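Ostulwood Manipulation Group
Minutes of the project meeting, May 8, 2020

Present: Ruoxi Cheng (chair), Milagros Gallardo, Jawad Talpur, Tülin Bayram (minutes)
Apologies: Impi Lappalainen

1. Previous minutes
Accepted with one correction. Under item 4, "wrist offset" should read "jaw offset".

2. Status of the demonstration set
Jawad reported 1,799 two-handed demonstrations recorded with the hand-held grippers. After the trajectory check, 1,638 remain. The rejected recordings failed on tracking loss or on a missing jaw-width signal in one hand. Milagros asked whether the two causes were logged separately. They were not for the first batch. Jawad will add a cause field before the next export.

3. Segmentation method
Ruoxi presented the revised segmentation (working name Trisum). Each demonstration is cut at changes in jaw width, and the two hands are cut independently. The earlier version forced both hands to share cut points, and this produced very short segments whenever one hand was holding still. With independent cuts the segments are longer and the labels "hold", "reach" and "transfer" are assigned per hand.

Tülin noted that a slow release is still split in two when the jaw pauses halfway. Ruoxi proposed a minimum segment length. Milagros preferred hysteresis on the jaw signal – a minimum length would also remove real short grasps. Agreed to try hysteresis first and compare on the same held-out recordings.

4. Result of the label review
Of the 1,638 accepted demonstrations, 1,563 received the same label sequence from both reviewers. The remainder are mostly cases where one hand steadies a container while the other moves an item. The reviewers differed on whether steadying counts as "hold" when the jaws are open. Decision: contact with open jaws gets its own label, "brace". The guideline text will be changed and the disputed recordings labeled again.

5. Training split
Milagros proposed 1,367 demonstrations for training, with the rest kept for validation and test. Splitting is by recording session, so that the same arrangement of items does not fall on both sides. Agreed. Impi had sent a written comment asking that the Nechyporuk baseline be rerun on the identical split before any comparison is quoted. Also agreed.

6. Small items in open boxes
Jawad raised the box tasks, where one gripper handles a small object and the other works at the cardboard.

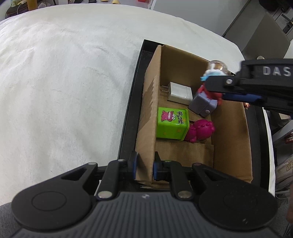 Does the policy need to know which hand is leading? Each hand gets the other hand's relative pose as input, and the leading role is left for the model to learn from the data.

Tülin asked for an ablation with the relative pose removed. Ruoxi will run it on the box tasks only, using the Herkmont machine.

7. Actions
Jawad – cause field in the rejection log; relabel the disputed recordings with Milagros.
Ruoxi – hysteresis version of the segmentation; relative pose ablation.
Milagros – fix the split and circulate the session list.
Impi – rerun of the baseline, if she agrees.
Tülin – guideline text for "brace".

8. Next meeting
To be set for early July, once the baseline numbers are in.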